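# Trarbridge office tries out hand-held grippers, staff take turns at the table

TRARBRIDGE, January. Less typing, more jar handling. That's how the morning goes now at Clindine, the back-office services firm on the second floor of the old Prurudis building, where 40 people work and 11 of them have had part of their job changed since the fall.

The plan is simple enough on paper. Small chores that eat up the day, setting out the shared supplies, putting things back on the shelf, straightening up a table, are supposed to go to a robot arm. The arm isn't in yet. Before it comes, the staff have to show it how, and they do that with a gripper tool held in the hand, camera on it, working through the same short job over and over. 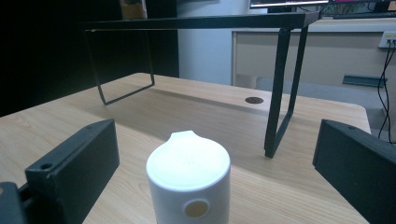
Shifts on the tool run 2 hours, then back to the regular desk. Anybody who signed up gets the time taken off their normal workload, which was the first thing the staff asked for and the last thing to be settled. Took most of the fall. Managers wanted it done in slow periods, staff said there are no slow periods, and in the end the hours were written into the schedule.

So far 308 takes have been kept. Plenty more thrown out. A take gets tossed if the hand shakes, if the fingers come in crooked, if somebody stops to answer a phone.

Opinions differ depending on who you ask. One claims clerk said she likes it, it gets her away from the screen and she doesn't have to talk to anyone. Another said his wrist was sore after the first week and he asked for a lighter tool. He has been told one is on order. A third worker was blunter and said she'd rather know now what her job looks like next year than be handed a gripper and a thank-you.

Clindine says no positions will be cut becuase of the arm. That is in a letter to staff, and it covers the length of the trial. What comes after is not in the letter, several people pointed out.

The training software comes from Sárközi, a supplier that also handles the weekly check of the takes. Its people look at how the fingers line up on either side of an item before they close, since that is where the arm is most likely to go wrong. Round things with smooth sides get extra practice. So do items standing close to something else, a stand leg for instance, or a glass jar with a metal lid. 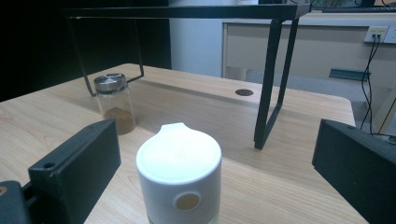 *Photo: Clindine / handout*

Training on the tool is short. New people watch one session, do one, then they're on the list. Some on staff say thats too quick and want a proper half day, with someone on hand to correct the grip early. The firm says it is looking at it.

Other changes are smaller but people notice them. The practice table has to be left how it is between shifts, so no coffee breaks there anymore. Desks nearby were asked to keep the noise down. Supplies got moved to a cabinet by the stairs and there were complaints about that too, mostly from the far end of the floor.

Staff reps want a say on which chores get added next. A list is due from management before the arm is installed, and the reps say they'll hold off on agreeing to anything until they've seen it. Clindine did not give an install date. Sign-up for the next round of shifts closes at noon.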